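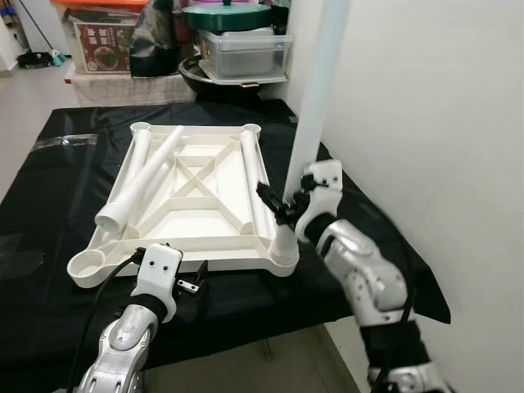 Datasets / Manipulation / Furniture assembly / Tralodine Table Legs

# Tralodine Table Legs: Data Card

## Summary

Tralodine Table Legs is a collection of 330 demonstrations in which an operator remotely controls a two-armed robot to fit the legs of a small white plastic table. It is intended for research on imitation learning, in particular on tasks that involve insertion and coordination between two arms. The collection is maintained by the Dorilari laboratory at Sæther. The responsible contact is Ronja Kristiansen.

## Task definition

At the start of an episode, the table top lies upside down on a black cloth, with the 4 legs placed on or inside the frame. The operator picks up one leg at a time, turns it so that the wide end faces the socket, and seats it in a corner. The order of corners is left to the operator. Either arm may carry a leg, and the free arm may hold the frame steady or remain at rest.

An episode is complete when all legs stand in their sockets and both grippers have released. Episodes that end early are retained and marked as partial. A leg that falls over after release may be picked up again within the same episode.

## Collection procedure

Operators controlled the arms through a pair of Pemine leader arms, one for each hand. Each operator completed 15 practice episodes before recording began; practice episodes are not part of this release. Work took place in household rooms, and the surroundings were left as they were. Users should expect storage items, floor and wall to appear behind the work surface.

Before each episode the operator rearranged the loose legs by hand. No fixed template was used. The instructions asked only that every leg be within reach of at least one arm and that all sockets be open.

Recording was started and stopped by foot pedal. Pauses are kept in the data, including pauses in which the operator changed grip on the leader arms.

## Contents of an episode

- Video from the head camera and from one camera on each wrist
- Joint positions and gripper opening for both arms
- Commanded positions received from the leader arms
- A text instruction in English
- An outcome label: complete, partial or discarded
- Segment labels for reach, grasp, turn, insert and release

Segment labels were added by 2 annotators working separately. Where they disagreed, the boundary chosen by the senior annotator was kept, and the other is stored in the field `alt_boundary`.

## Known limitations

The legs and the frame are nearly the same color, and the rim of a socket can be hard to separate from the base of a leg in the head view. A gripper often covers the point of contact during insertion — the wrist views should be used together with the head view for this segment.

Fast movements of a long leg produce blur. Such episodes were not removed.

There is no force sensing. Whether a leg is fully pressed into its socket is judged from video alone, and the outcome label should be read accordingly.

The wrist cameras were remounted in January. Calibration files are provided for the periods before and after this change, and users must load the file named in the episode header.

## Recommended use

The collection is suitable for training and evaluating policies on the stated task, and for studying grasp choice and regrasping. It is not suitable for estimating assembly times, as operators were not asked to work quickly.

Partial episodes should be reported separately in any published result. The supplied split keeps all episodes from one room on the same side — users who create their own split are asked to do likewise.

## Corrections

Errors in labels or missing files should be reported to Ronja Kristiansen with the episode number and the name of the affected field. Corrections are listed in `CHANGES.md`.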